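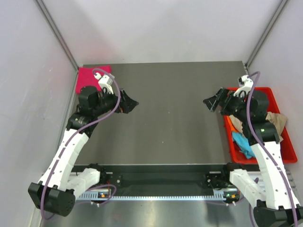
3.2 Construction of the bimanual cell

The cell was built in the shared workshop at Flestdale between the end of one winter and February of the next, in the evening hours when the larger machines were not in demand. No part of the structure required equipment beyond what an ordinary member of the workshop may book. The design follows the Drirberg layout, in which two arms of the same type are fixed to the front edge of the work surface and reach away from the operator. The principal change is in the enclosure, which was given pale walls at the back and on both sides, joined at the corners by metal profiles.

The work surface is dark grey and matte. An earlier surface, a white kitchen worktop, was abandoned after the first month because pale fabrics could not be told apart from it in the wrist camera images. The dark surface shows dust and lint, and it is wiped down before each session.

The arms carry their cabling on the outside. Internal routing was attempted on the left arm and given up when the cable could not be replaced without removing the wrist motor. A purple cable now leaves the wrist module of each arm, passes over the wrist and follows the long white link towards the base. The slack required at the wrist was found by trial: too little pulled on the connector when the wrist was fully turned, and too much allowed the loop to catch on the fingers. The present length has given no trouble in 157 hours of operation.

3.3 Task and materials

The task chosen for commissioning was the sorting and folding of small household cloths. Cloths are taken from a red-orange plastic bin at the right of the work surface, opened out, folded, and laid at the far left. The fabrics were donated by users of the workshop and differ in weight, weave and state of wear. No attempt was made to standardise them. Seams proved to be of practical importance, as a gathered seam offers the fingers a firmer hold than a single layer of flat cloth, but also resists lying flat once released.

Figure 2 was recorded at the wrist during handling of the pink cloth. The view is narrow and much of it is taken up by the fingers themselves, which limits what may be learned about the state of the cloth below the grasp. 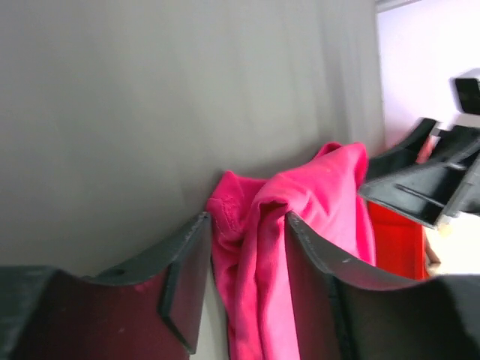 Figure 2. Pink cloth held between the gripper fingers, as recorded by the wrist camera. The stitched seam is visible to the left; part of a second gripper appears at the right.

In total 318 cloth-handling runs were recorded with the cell in its present form. Each was started by hand and stopped by the operator when the cloth had been laid down or dropped. Recordings in which the operator touched the work surface were discarded and are not included in the total. The software used for control and logging was Rumance, with the joint limits reduced so that neither gripper could reach the side walls.

3.4 Faults observed during commissioning

Two faults recurred. The first was a loss of the grasp when the fingers closed on a fold from above and the lower layer slid out. Approaching at a shallower angle reduced this – though it did not remove it – and brought the wrist closer to the rim of the bin. The second was contact between the two grippers during hand-over. A minimum distance is now enforced in software, following a suggestion by Eusebio Moya, who had met the same difficulty on the Boyer bench. The distance is relaxed only for the hand-over itself.

Wear on the fingers was slight. They were inspected after 4000 closures and showed light scuffing near the tips, and were returned to service without further treatment.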